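4.2 Self-reported fuel economy and the problem of the careful driver

Claims of very low fuel use by owners of ordinary gasoline cars have been used as evidence in at least two recent arguments for changing the label test. We are not convinced they can bear that weight. The Porell owner log, which both arguments lean on, holds 2282 tank records, and it is often cited as if its size settled the matter. Size does not help if the people who write down their fuel use drive differently from the people who do not.

Warrier and Bhat tried to deal with this by dropping every driver who had entered fewer than three tanks. Their reasoning was that short records come from people who had one good trip and wanted to share it. This may be true, but the drivers who remain are the ones who kept a log for months, and it is hard to think of a group more likely to watch the gauge, coast up to red lights and leave the roof rack in the garage. The correction swaps one kind of selection for another. The authors mention the point in a footnote and then report their averages as though it had been dealt with.

A second weakness is the fill itself. Most entries treat the pump's click as a full tank. The click point varies with the pump, the slope of the ground and how fast the fuel is going in, and an error at one fill passes straight into the next. Over a long run of tanks these errors mostly cancel. Over a single record attempt they do not, and it is the single attempts that get quoted. The Gasgate drive is the best known of these. Its figure rests on two fills, at different stations, and we could find no record of the fuel temperature at either one.
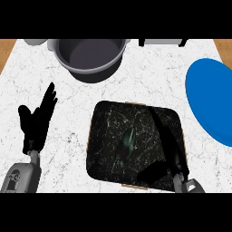 Figure 3.

Tank shape adds to the trouble. In the saddle tanks fitted to many all-wheel-drive cars, fuel can sit on one side of the hump while the gauge reads the other, and trapped air near the filler neck can stop the pump early. An open vessel is easy to fill to the same mark twice: the pot in Figure 3 has a rim that curls outward and an interior that can be looked into from above. A car's tank offers the driver no such view. Mudaliar's suggestion that drivers simply "top off with care" therefore asks them to judge a level they have no way of seeing, and topping off brings its own risk of pushing liquid fuel into the vapor system.

We also looked for support in the Urkthorpe road trial, where 47 cars were fitted with flow meters and the drivers kept a paper log as well. Chacko and Chacko describe the match between meter and log as good. It is good on average – the spread for any one tank is wide, and the largest gaps all fall on the flattering side. That pattern is what one would expect if drivers skip the entry after a bad week. It could also be chance, and the trial was too small to tell the two apart.

Gumede's method, which weighs the car before and after the drive, avoids most of these faults. It has been used only on a closed track, with a warm engine and no passengers, so it says little about daily use. Until someone repeats it on public roads through a cold November, we would treat any owner figure well below the label value as a claim about the driver first and the engine second.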